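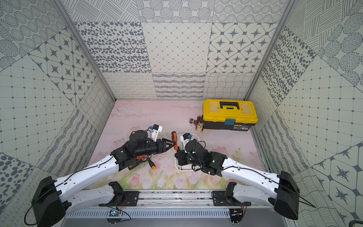 Screwdrivers, a shallow white tray and a yellow toolbox on a tulip-printed mat.

BRURLEY TOOL LIBRARY OPENS ITS DOORS FOR A DAY OF SORTING AND SHARING

Brurley, Sat 21 February: If you have a kitchen drawer full of odd screwdrivers and a toolbox that no longer closes properly, the Brurley Tool Library would dearly love to see you at its neighbourhood sorting day, which runs from the morning right through to mid-afternoon at the Lauritsen Hall.

The library lends everyday hand tools to households for up to 28 days at a time, and since January it has been building 18 new home repair kits, each with its own toolbox and a tray for keeping the small bits together while you work (anyone who has lost a screw under the fridge will see the appeal!).

"We grew up with one good toolbox in the house and everybody knew where it lived," said library coordinator Bernadette Ferrand. "I'd love every family in the neighbourhood to have that, even if they're only borrowing it for the weekend to fix a wobbly chair."

Visitors are welcome to bring along spare tools in any colour or condition, and to stay for a cup of tea and a good rummage. Local hardware store Brodason has kindly given $4,000 towards the kits.

Entry is free. Borrowing enquiries can be made at the front desk on the day.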